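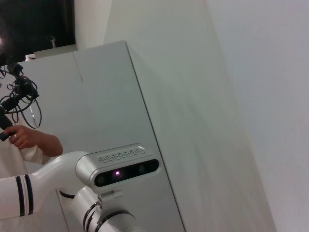 準備室の白いキャビネットまわり

Drivixについて

Drivixは、実験室の「並べる・しまう・戻す」をまじめに考えている小さな会社です。試験管ラックや遠沈管の選び方、作業台の使い方、棚の中の割りふりまで、地味だけれど毎日かならず手がふれるところを仕事にしています。こういう話が大好きな人間ばかり集まっているので、打ち合わせがラックの穴の大きさだけで終わってしまう日もあります(それがまた楽しいのです!)。

はじまりは、Seyoumという分析室の引っ越しのお手伝いでした。箱を開けるたびに形のちがうラックが出てきて、どの管がどれに合うのか、ひとつずつ差して確かめていきました。気がつけば全員が夢中になっていて、そのときに作った対応表が、いまもお客さまにお渡ししている「ラック早見表」のもとになっています。現在の早見表には265種類の組み合わせが載っていて、毎年6月に改訂しています。

私たちの作業台は白です。白い台に色のはっきりしたラックを置くと、どこに何があるかが遠くからでもよくわかります。オレンジのラックに緑のキャップ、この組み合わせは社内でも人気が高く、見ているだけで気分が上がります。

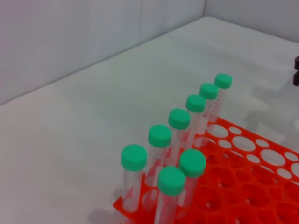
管の並べ方にも、それぞれの現場のくせが出ます。端の列から順に埋めていくところ、検体ごとに一列あけるところ、キャップの色で分けるところ。どれが正解ということはなく、まずは今のやり方を見せていただき、そのうえで一緒に試してみるのが私たちの進め方です。目盛りの向きをそろえるだけで読み取りがぐっと楽になった、というお便りをいただいたときは、うれしくてしばらく壁に貼っていました。

主な仕事は、実験室の整理の相談、ラックと容器の選定、それから「Jistitz」という片づけ講習です。講習は半日で、座学は短め、あとはひたすら手を動かします。管を立てる、抜く、別の場所へ移す。単純なようで、やってみると奥が深いんです。これまでに91回開き、大学の研究室や食品検査の現場、高校の理科室にもうかがいました。 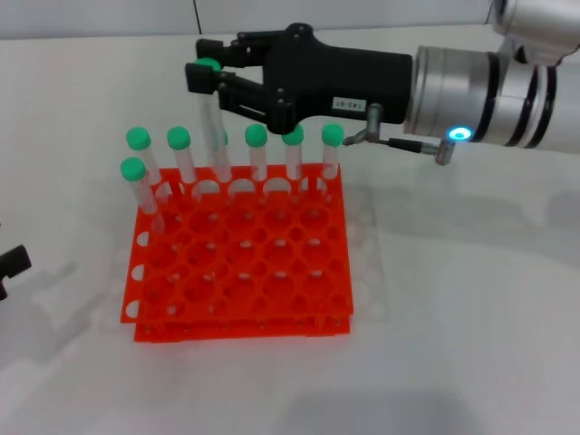

二段になったラックは、上の段で位置が決まり、下の段で管の足もとが支えられます。穴と管の太さが合っていないと傾きやすいので、講習ではいろいろな管を実際に差しくらべてもらいます。ここで「うちのラック、合っていなかったかも」と声が上がることが多く、その場で早見表を広げての相談会になります。

社員は17名。薬品会社の出身者もいれば、文具店で売り場を作っていた者もいます。保管用品の部門は「Kerkar」という名前で、棚の仕切りやラベルの台紙など、ちょっとした部材をそろえています。1個からお分けしていますので、お気軽にどうぞ。

見学も歓迎です。ご希望の方は、お使いの管とラックをひと組お持ちください。一緒に並べてみましょう!

2018年1月22日 更新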